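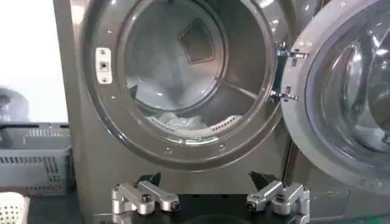 Drikivow Forum > Mobile manipulators > Maintenance

Fingertip wear and wrist camera drift on a laundry cell

mmarinescu
Our cell loads and unloads front-loading washers with a Basex two-finger gripper. The black tips wear on the inside edge, and after a tip change the grasp point is off by a few millimeters. I have been doing this every 300 cycles:

1. Park the arm clear of the machines, fingers fully open. Check the bolts on both linkages and put a paint mark on each one.

2. Swap both tips, even if only one looks worn. Then jog slowly to the door opening and check that the fingertips clear the lower rim. Watch the neighboring machine too. If its door is open it takes away a lot of room on that side.

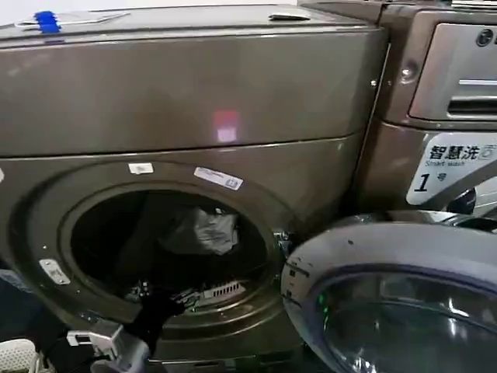

3. Redo the wrist camera offset. I use the latch plate as the target, then check against the head camera.

4. Run 6 picks with a dry towel before going back to real loads.

Step 3 takes me nearly an hour. Is there a faster way?

soriano611
I would drop the latch plate. It's shiny metal and the detection jumps with the lighting. Put a printed target on the wall and calibrate from a fixed pose, away from the washers. Also, 300 is late for tips. We change at 155.

mmarinescu
155 seems early to me, ours still hold fine then. The wall idea I can try. The wrist can tilt up and away from the machines without moving the base, so there is space for a pose like that. 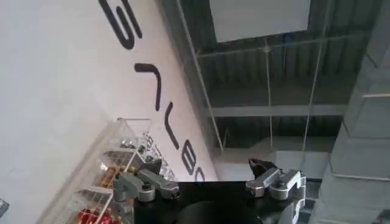
Benjie Umali disagreed with the wall target. He wrote that a calibration done at two meters tells you little about the error at 20 centimeters, and that he had scraped a door seal that way in May.

soriano611
Fair, but you can do the rough pass on the wall and one close check at the rim. Still faster than an hour.

mmarinescu
I'll try it at the next tip change — with the latch plate kept as the close check. Will post the offsets from both.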